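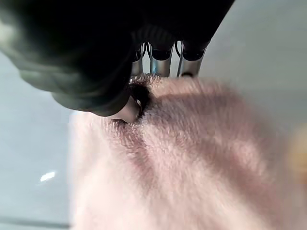
Ticket 1871, guest bathroom, Lekeo
Opened by: Bronwyn Katene

Hi Tane! Me again, about the pink fuzz. I had the fluffy pink thing in the guest bathroom this morning and now the basin drains soooo slowly. I've pulled out what I could reach (ugh) and run the tap for 60 seconds, twice. Still sluggish.
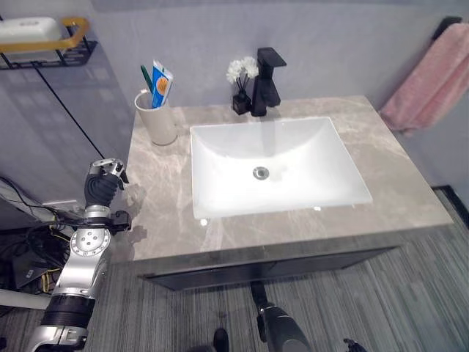 Guest bathroom sink and black faucet, drain in the middle of the basin

Does the chrome bit unscrew, or do I go in from the cabinet? I'm home until 4 if you want to call!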